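Fandville Arts Forum
Board: Concerts and Public Programs
Topic: Proposed change to seating at the Vasseur Bandshell

Posted by programs_desk
2021-04-09

Members are invited to comment on a proposal now before the Fandville Parks and Culture Office. Under the proposal, the first 10 rows at the Vasseur Bandshell would become reserved seating for the fall concert series, which opens in October. The remaining seats and the lawn would stay free and unreserved. Reserved seats would be sold through the Clandance box office at $5 each.

The bandshell has 383 fixed seats. The lawn is not included in that figure. Comments posted in this topic will be forwarded to the Office in full.

Reply from lawnchair_east

I wish to record my objection. The series has been free since it was founded, and the families who arrive early have always had the benefit of the front rows. A charge of $5 is modest for one person. It is less modest for a household of six that attends every concert. I would ask the Office to state what the money is intended to pay for.

Reply from programs_desk

The stated purpose is artist fees. The written proposal gives a shortfall of $2,268 for last season's series, most of it owed to the two touring ensembles. Local groups, including the Asutard Brass, have performed without a fee and have indicated that they are willing to do so again.

Reply from second_oboe

I support the proposal, with one reservation. Touring musicians should be paid properly, and a small charge on part of the house is a reasonable means of doing it. My concern is with the local groups. If tickets are to be sold for an evening on which the Asutard Brass performs, the Brass should receive a share of the receipts. It is not acceptable to charge the public for a performance given without pay.

I would also ask that reserved seats be released to the general public ten minutes before the start of the program. Empty front rows are discouraging to performers and look poor from the lawn.

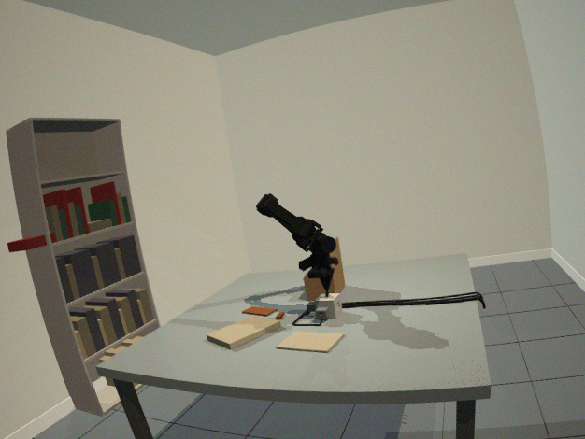 hallmark_row_k: The release of unsold seats is sensible, but ten minutes is too short. Patrons who use walkers or wheelchairs cannot move forward from the lawn in that time. Twenty minutes would be more suitable, and the aisle places should be excluded from sale altogether.

Reply from second_oboe

I accept the correction regarding the time. I do not agree that every aisle place should be withheld. Two or three rows nearest the ramp would serve the purpose.

Reply from lawnchair_east

My objection stands. A donation table at the gate was used for one season and was then dropped, and no account of what it raised has been published. I request that the figure be made available before any seat is sold.

Reply from programs_desk

The request for the donation figure has been passed to the Office. The suggestions on early release, ramp access and payment to local groups have been entered as separate items. This topic will remain open for further comment until the Office issues its decision.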